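We use cookies to remember your settings and count visits. Accept / Manage choices

Does anyone finish book two? Reading a young adult series as a group
Project report, Contemporary Publishing module
Yevdokiia Skoryk, Ka-ming Choi, Timothée Lacroix

What we set out to do

Our question was simple. When a young adult fantasy series goes past its first book, what keeps readers going, and where do they stop? We all had a series we gave up on at school and couldn't say why. Tutor (Gheorghița Nedelcu) told us to pick one series and stay with it, which was good advice as our first plan had five.

We picked the Brorkonen books by Daryna Bilyk. Three novels, published by Kumness, all set in a river town where the dead are allowed to write letters home. First one is short, second one is very long, third one is somewhere in between. There is also a prequel story that came out as a small paperback and most readers seem to have missed it. We did too at first.

How we did it

Two parts. One, we read all three books ourselves and kept notes by chapter. Two, we ran a reading group of 14 people in the Nazarenko building, in the upstairs room, starting in July. Everybody got a copy of book one and filled in a short sheet after each section: how far have you got, do you want to go on, who do you care about.

We also collected reader comments from the Janex forum, which has a long thread for the series. 931 comments by the time we stopped copying. Ka-ming sorted them into a spreadsheet by which book they were about. This took ages and we'd do it differently, see the end.

Problem with the forum: people who hate a series leave early and don't post, so it leans towards fans. The group was meant to balance this out. It did a bit, but most of them were friends of ours and polite.

Book one

Everyone in the group finished it. Main reason on the sheets was the letters. Each chapter opens with one and you don't know who it is from until later, so you read on to find out. Several people said they skipped forward to the next letter and then went back, which we hadn't thought of as a way of reading.

Ines, the heroine, is fifteen and delivers the letters. Readers liked that she is bad at it. She opens one she shouldn't and the rest of the plot comes out of that. Her brother got more love on the forum than she did -- maybe because he has the jokes.

The ending divided people. It stops on an open door, more or less, and a few felt cheated. Others ordered book two that night.

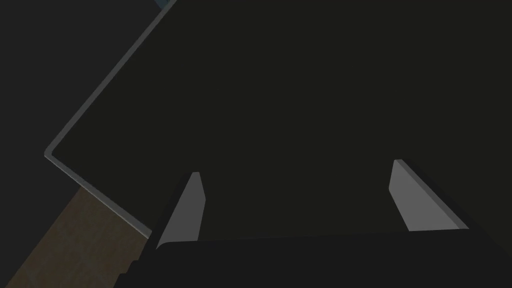 Book two

Only 9 of the group got to the end. The drop is all in the same place, the winter section, where Ines leaves the town and the letters stop. Timothée stopped there as well and had to be talked back into it. On the sheets: "slow", "where is everyone", "too many new names". The forum says the same but kinder.

What's odd is that those who got through the winter section mostly said it was their favourite bit afterwards. Yevdokiia thinks it is the best writing in the series. The walk across the ice is nearly forty pages with hardly any talking and it does pay off, but you have to trust the author quite a lot at that point, and the back cover gives you no help. It promises a war. There isn't one.

We think the cover copy matters more than we expected. Readers who came for a war were annoyed, readers who had skipped the blurb were not.

Book three

Shorter section becuase we ran out of time. The letters come back, and so does the brother. Everybody who began it finished it. Seems to be that once you are past the middle of a series you'll go to the end whatever happens, even if you're grumbling.

The prequel story explains who built the post house. Read it last. Two people read it first and it spoiled the biggest letter in book one for them.

What we would change

Fewer sheets. People filled in the first few properly and then wrote "same as before". A ten minute chat would have given us more.

Sort the comments as they come in, not all at the end.

Also we should of asked what else people were reading at the time. Some of the ones who stopped in book two had exams, and we've got no way to tell that apart from being bored.

Reading notes by chapter are in the shared folder, with the blank sheet if another group wants to use it. Book three notes are still missing chapters at the end, Timothée has them.

6 comments
Shared 22 times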